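Hi, I'm Sigrun Aasen, and I run the recording floor at Nulthorpe. We collect examples for robots that need to learn ordinary hand jobs, the kind you do at home without thinking (picking up, putting back, closing, turning). Our biggest program right now is called Pletomier, and it takes up most of my week!

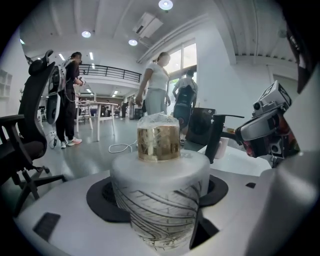
Our space is one big open room, and we like it that way. People work side by side, and you'll often find someone in black with a backpack rig on while a couple of others get on with their own thing by the big window. Ebbe Berge handles the schedule and keeps the tasks varied, so the learning system doesn't see the same motion all day long.

## How we record

A person does the job with two hand-held grippers, and every try gets saved as one example. We ask for 100 good ones before a task goes up for review.
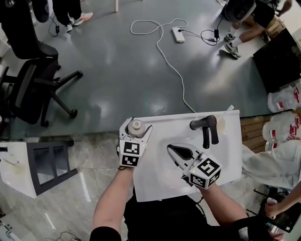 Slow tries stay in, and so do clumsy ones, as long as the job gets done. I used to throw out far too many, and Ebbe talked me out of it. Small parts like caps are my favorite, because everyone grabs them a little differently.

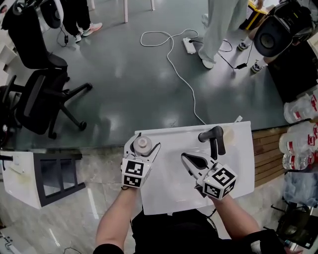 ## Come work with us

We're a team of 9 and we'd love a few more steady hands. No robot background needed, we'll train you! Stop by our front desk in Grulledley and ask for me or Ebbe.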